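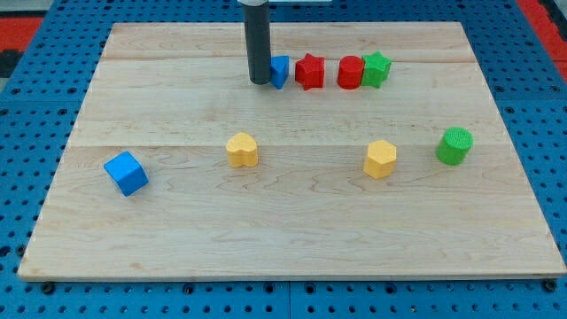

Figure 1 – Plateau en érable posé sur la table perforée bleue, avec les huit blocs en mousse répartis dessus.

4. Mise en place du plateau et des blocs

Cette section concerne le plateau en érable Lobo et le jeu de blocs en mousse Fusorik, utilisés sur une table perforée Drurker. Le montage de la table est traité à la section 3. Elle doit être montée, de niveau et débarrassée de tout outil avant de commencer.

4.1 Contenu du carton

Le carton contient :

– un plateau en lames d'érable assemblées, réf. 415 ;
– un jeu de huit blocs en mousse, en quatre couleurs, dans leur sac ;
– un chiffon en microfibre ;
– une feuille abrasive, grain 400 ;
– la présente notice.

Les formes du jeu comprennent un prisme triangulaire, une étoile à cinq branches et un cylindre court. La liste complète figure sur l'étiquette du sac. Si une pièce manque, ne complétez pas le jeu avec des blocs d'une autre série : la densité de la mousse et les teintes peuvent être différentes.

Conservez le carton et les cornières de protection jusqu'à la fin de la période de garantie. Un plateau renvoyé sans ses cornières n'est pas repris.

4.2 Avant la pose

1. Sortez le plateau du carton à 2 personnes, en le tenant par les petits côtés. Ne le soulevez pas par un seul angle.

2. Retirez le film de transport sur les deux faces. S'il reste de la colle sur les chants, frottez avec le chiffon légèrement humide, puis essuyez.

3. Posez le plateau à plat sur des cales, dans la pièce où il sera utilisé, et laissez-le ainsi jusqu'au lendemain. En cas de livraison entre novembre et la fin de l'hiver, prolongez cette attente d'une journée.

4. Passez la main sur les deux faces et sur les chants. Les joints entre les lames doivent être à peine sensibles au doigt. Le veinage, les ondulations et les traînées plus foncées sont naturels et varient d'un plateau à l'autre. Ils ne constituent pas un défaut.

ATTENTION : n'utilisez pas le plateau s'il présente une fente ouverte ou une lame soulevée. Photographiez le défaut et contactez le point de vente avant toute pose.

4.3 Pose sur la table perforée

1. Dépoussiérez la surface de la table avec un aspirateur muni d'une brosse souple. Les copeaux logés dans les trous ressortent dès que l'on fait glisser le plateau et rayent sa face inférieure.

2. Repérez les fixations de la table. Aucune tête ne doit se trouver sous le plateau si elle dépasse de la surface. Resserrez celles qui dépassent, ou décalez l'emplacement du plateau pour les laisser à l'extérieur.

3. Présentez le plateau au-dessus de la table, face poncée vers le haut. La face inférieure porte la référence gravée.

4. Descendez d'abord le chant arrière, puis le chant avant. Gardez les doigts sur les côtés.

5. Alignez le chant avant sur une rangée de trous. La rangée sert de règle et permet de remettre le plateau au même endroit après un nettoyage. Laissez au moins une rangée libre devant et sur les côtés.

6. Appuyez successivement sur les quatre angles. Le plateau ne doit pas basculer. S'il bascule, retirez-le et vérifiez de nouveau les fixations et le joint entre les panneaux de la table.

ATTENTION : risque de pincement. Ne passez pas la main entre le plateau et la table pendant la descente.

Remarque : le plateau est prévu pour être simplement posé. Ne le percez pas et ne le vissez pas à travers les trous de la table. Le bois doit pouvoir travailler librement en largeur. Si le plateau glisse à l'usage, placez un tapis antidérapant ajouré entre les deux surfaces. Les adhésifs double face laissent des traces sur l'érable et sont à proscrire.

4.4 Disposition des blocs

Les blocs se posent directement sur le bois. Aucun marquage n'est nécessaire.

1. Videz le sac sur le plateau et séparez les blocs. Les pièces restées comprimées pendant le transport reprennent leur forme à l'air libre ; ne les étirez pas.

2. Placez d'abord la rangée arrière. Dans la disposition de la figure 1, cette rangée compte quatre blocs, et l'on trouve de gauche à droite le prisme triangulaire bleu, l'étoile rouge, puis, après un petit espace, le cylindre rouge.

3. Tournez le prisme de manière à présenter une face inclinée vers l'avant. Posé autrement, il se confond plus facilement avec une pièce droite lorsqu'on le regarde depuis le bord de la table.

4. Posez l'étoile à plat, contour visible du dessus.

5. Dressez le cylindre sur une de ses faces planes. Couché, il roule.

6. Répartissez ensuite les autres blocs sur le reste du plateau.

7. Contrôlez les écarts. Sauf exercice particulier, gardez 10 mm au moins entre deux blocs voisins pour pouvoir saisir chacun sans déplacer l'autre.

Remarque : la rangée arrière n'a pas besoin d'être parfaitement droite. Évitez en revanche de laisser un bloc à cheval sur le chant du plateau.

Pour revenir à une disposition donnée d'une séance à l'autre, prenez les joints entre les lames comme repères de profondeur et notez la position des blocs sur la grille fournie à l'annexe B. N'écrivez pas sur le bois, même au crayon : la mine s'incruste dans le fil et se reporte sur la mousse claire.

4.5 Entretien

Plateau

1. Retirez tous les blocs.

2. Essuyez dans le sens des lames avec le chiffon sec.

3. Pour une tache, humidifiez le chiffon à l'eau claire, frottez sans appuyer et séchez aussitôt. N'employez ni alcool, ni acétone, ni produit à vitres.

4. Si le bois est devenu rugueux à un endroit, poncez à la main avec la feuille de grain 400, toujours dans le sens du fil. Dépoussiérez avant de remettre les blocs.

5. Deux fois par an, soulevez le plateau et nettoyez la table en dessous.

Blocs

1. Dépoussiérez avec une brosse à poils souples, en insistant dans les angles rentrants de l'étoile.

2. Lavez à la main dans l'eau tiède avec un peu de savon neutre. Pressez sans tordre.

3. Laissez sécher sur une grille, loin d'un radiateur et à l'abri du soleil direct. Ne reposez jamais un bloc humide sur l'érable, qui garderait une auréole.

ATTENTION : la mousse se déchire si elle est mordue ou pincée fortement. Écartez tout bloc entamé et ramassez les morceaux. Tenir hors de portée des enfants de moins de trois ans.

4.6 Rangement

Remettez les blocs dans leur sac sans les tasser, les plus grands au fond. Ne posez rien sur le sac. Le plateau peut rester sur la table. S'il doit être retiré, rangez-le à plat ; debout contre un mur, il finit par se cintrer.

4.7 Problèmes courants

Le plateau bascule sur un angle.
Une fixation dépasse ou un débris est resté dessous. Reprenez au point 4.3, étape 1. Si le plateau bascule aussi sur un sol plan, il est voilé : contactez le point de vente.

Un bloc ne tient pas debout.
Sa base est écrasée. Laissez-le reposer sur une autre face pendant une nuit. Si la base reste creusée, commandez un bloc de remplacement en indiquant la forme et la couleur.

La couleur d'un bloc marque le bois.
Le bloc a été posé humide. Séchez la zone, puis poncez légèrement comme indiqué au point 4.5.

Les joints sont plus visibles qu'à la livraison.
L'air de la pièce est trop sec. Éloignez le plateau des sources de chaleur. Les joints se resserrent lorsque l'humidité remonte.

Les pièces de rechange se commandent auprès du dépôt de Grellosthorpe, avec la référence gravée sous le plateau ou celle de l'étiquette du sac. Le réglage des pieds de la table est décrit à la section 5.

Dernière mise à jour : 29/06/2024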